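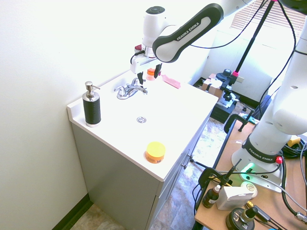

Emamitz Single-Basin Vanity, Gray and White
Manufacturer: Inora
Sold by: Erholm Bath Supply

The Emamitz is a floor-standing bathroom vanity with a one-piece top and integrated basin. The top has a glossy white finish with a raised backsplash along the rear and left edges. The base cabinet is gray with small metal knobs.

Top and basin
The basin and counter are formed together, so there is no rim joint to seal. The drain is round, chrome, and centered. The left backsplash is intended for corner installation against a finished side wall.

Faucet
Chrome two-handle type, rear mounted, with a forward-curving spout. Supply lines are not included. Shutoff valves must be within reach of the cabinet opening.

Dimensions
Overall width: 800 mm
Minimum clearance in front of doors: around 70 cm

Installation
Set the cabinet on a finished, level floor. Anchor to wall studs with the 6 screws supplied. Run a bead of silicone along the top of the backsplash after the unit is fixed. Allow the silicone to cure fully before using the basin.

Care
Wipe the top with a soft sponge and mild soap. Do not use abrasive powders or bleach. Dry chrome parts after cleaning to limit water spots.

Warranty
2 years on cabinet and top. Faucet cartridges are excluded. Replacement knobs are listed under Jafri hardware.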